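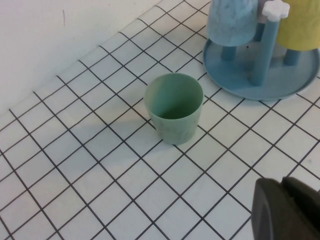

Will the new robot arm at Trota mean fewer jobs in the cup room?

The company says everyone who works there now is staying, and the job that changes most is the late-afternoon racking shift, which the crew has been asking to shorten for years.

Anyone in Eson who has been to a school picnic, a church supper or a fun run in the last couple of decades has probably had a drink out of a Trota cup. The company opened in 2000 in the old Prernier building behind the train station, renting out washable plastic cups so that people could stop filling trash bags with throwaway ones, and it has been washing and stacking and sending them back out ever since. It employs 105 people these days, drivers and office staff included, and a good share of them started in the cup room, which is the warm, noisy heart of the place and smells faintly of lemon soap all the way out to the parking lot.

Most cups come out of the big washer by the crate and dry on belts. The small children's cups are another story. They are light, they tip over, they hold a spoonful of water in the bottom if you so much as look away, and so for as long as there have been children's cups at Trota there has been somebody at a bench turning them over and hanging them on stands by hand. On a busy day in June that can mean 2000 of them, and by the end of it your wrists know all about it (this reporter tried it for half an hour and can say that was plenty).

That bench work is what the company has started to hand over, a bit at a time, to a robot arm. The project goes by the name of Peng, after the street where the planning meetings were held over a great many dumplings. It is being tried out on a small tabletop setup with a single drying stand, the blue kind with pegs and a white flower on top that parents may recognize from their own kitchens. The arm's task is to take hold of a cup, turn it so the mouth faces down, and bring it over to a peg. Described that way it sounds like nothing much, and the crew will tell you with some pleasure that it took them longer to explain the job to the project team than it ever took them to teach a new hire.
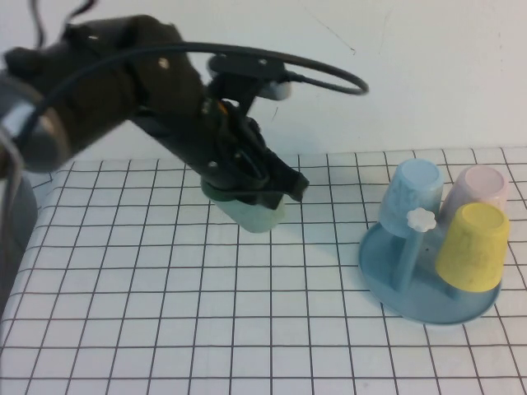 One of the longtime rackers said over coffee that she had been ready to dislike the thing and was still making up her mind. Her hands had been sore every summer since she started, she said, and if the arm took the worst two hours of the day she would bake it a cake, but she wanted to know what she would be doing in those two hours and whether the pay would be the same. She added that she had gotten used to talking with the person across the bench all afternoon and did not expect the arm to have much to say about her grandchildren.

Her question about pay was the first one raised when the crew met with management this spring, and the answer has since been put in writing and taped up beside the time clock. Hourly rates stay where they are for everyone in the cup room. Hours stay where they are too, through the end of the trial, and any change after that has to be talked over with the crew first. A few people would have liked that promise to run longer, and they said so at the meeting, and the company has agreed to come back to it before the fall schedule goes up.

What is already different is the shape of the day. Rackers used to spend a whole shift at the bench, and now they rotate, with part of the shift spent watching over the arm and writing down what goes wrong. There is a clipboard for this, and it gets filled in with real gusto. A cup gripped too near the rim gets a note. A cup brought in at a bad slant gets a note. The project team reads the pages every evening and has been known to come downstairs the next morning to ask what exactly was meant by "clumsy again, same as before lunch."

Those notes have turned out to matter more than the team expected. The people who have hung these cups for years know a good deal that was never written down anywhere, such as filling the back pegs before the front ones so your sleeve doesn't catch, or giving a cup a small turn as it settles so it sits straight. Some of that is being worked into how the arm moves. Some of it the arm can do without, having no sleeves. Either way the crew has been paid for the extra time spent explaining, and several of them have signed up for a course on running and looking after the equipment, held in the break room at three in the afternoon so that people who need to catch the school bus run can still make it.

Speed is a sore subject. A practiced racker is a good deal quicker than the arm is at present, and there has been a little friendly teasing on the floor about it. Management's view is that the arm doesn't need to be quick if it can keep going steadily through the dull stretches, and that a person who has been spared those stretches will do better work at the inspection table, where cups are checked for cracks and leftover juice. Some of the crew agree with that. Others point out that inspection means standing up, and that the bench, whatever else you could say about it, came with a chair. Stools have been ordered.

There is also the matter of the newest hires, who have always learned the trade at the bench before moving on to anything else. With fewer hours there, the older hands worry that newcomers will miss out on the slow, chatty afternoons in which they themselves picked up nearly everything they know, from which crates stick to which customers send back mismatched lids. For now every new hire will still do a full first week of hand racking, arm or no arm, and the crew was firm on that point.
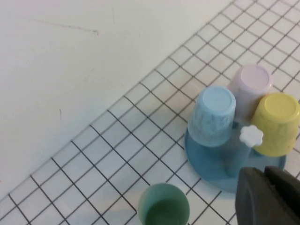
What happens next

The trial goes on through the summer season. If it goes well, Trota would like to move from one stand to a full row of 65 in the Prernier building's east room, with the arm working along the row and two people on each shift to load, check and step in where needed. The company has not said what it will cost or how soon it might happen, and says the crew's clipboard will have a say in both.

Customers shouldn't notice any difference. Orders of up to 2000 cups can still be picked up at the side door, which opens at 7 a.m., and the children's cups will still go out in mixed pastel colors unless you ask for a single one. The crew does request that you shake the lemonade out first.

Residents who would like to see the work for themselves can stop by during Trota's open house in June. There will be cookies, and the rackers plan to have a bench set up so visitors can try hanging a stand of cups by hand.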